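买机器人之前,先给夹爪留一笔钱

我在Mandton的小装配车间做设备计划,到今年十一月已经六年。中文不是我的母语,有些句子也许写得笨,请读者原谅。我想谈的事情很具体:小企业第一次买自动化设备的时候,预算表应该怎么写。

我的看法是,多数预算表把钱放错了位置。我们第一份表里,机械臂占总额的百分之六十九,控制柜和安全围栏占了剩下的大部分,夹爪只有一行字,写的是“附件”。批准的人看不出问题,我自己写的时候也没有看出来。供应商Amness的报价单也是这个顺序,最贵的东西写在最前面,读的人就以为最前面的东西最重要。

后来我们花在夹爪上的时间,比花在机械臂上的多得多。机械臂到货以后,安装只用了两天。夹爪改了十三次。每次改动的材料费很小,但是工程师的时间、停线的时间、重新示教的时间,都没有地方可以记账,最后全部记到“杂项”里面。到年底,财务问我杂项为什么这样大,我回答得很不好。

我的同事Othmane Zaki主张另一个办法:先不买机械臂,先买夹具和试验的时间。他请我们用手持的夹爪工具,一件一件去拿真正要搬的产品,把拿得好和拿得不好的情况写下来,然后再决定要多大的负载、多长的臂展。我当时反对,觉得这样太慢,供应商的优惠期也快要过了。现在我认为他是对的。四十个工作日的试验,听起来很长,可是和一台选错型号、要用很多年的机器相比,这个时间并不贵。

试验也会改变采购的问题。以前我们问供应商:“它能拿多少公斤?”现在我们问:“它碰到这种表面会怎么样?”供应商Yazzie的销售员不太喜欢第二种问题,因为他的目录里没有这一栏。Priralura的人愿意把样件带回去试,报价因此高了一点,我们还是选了他们。价格低的报价,常常是把困难留给买方。
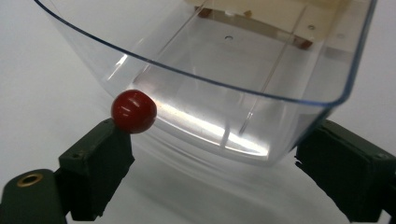
预算里最容易漏掉的一项,我认为是样件的种类。计划书上一般写“塑料件,轻”,四个字就结束了,好像轻的东西一定容易拿。透明的塑料容器就很能说明问题:壁是弯的,边很薄,后面的白色台面和里面放的东西都透过来,底部还有一条很亮的反光。深绿色的夹指是方方的一块,左边那一根的指尖和容器壁之间还有一个红色的小球。这样的组合,在重量那一栏里完全看不出来。如果试验清单里只有纸箱和金属块,买来的夹爪和相机就只适合纸箱和金属块,以后再补,要另外申请一次钱。

所以我建议,预算表把“末端工具和试验”单独列成一行,放在机械臂的前面,数额大约是总额的百分之四十。有人会说这个比例太高。我承认,对产品单一的工厂,也许可以少一些。但是这一行不能是零,也不能叫“附件”。这笔钱如果没有用完,可以退回去,财务很少会因为这个生气。

还有一点是关于签字的。试验记录应该和报价单放在一起交给批准的人,让他看到哪些产品拿过、哪些没有拿过。我们下一份申请就照这个办法写,机械臂的型号那一格,目前还空着。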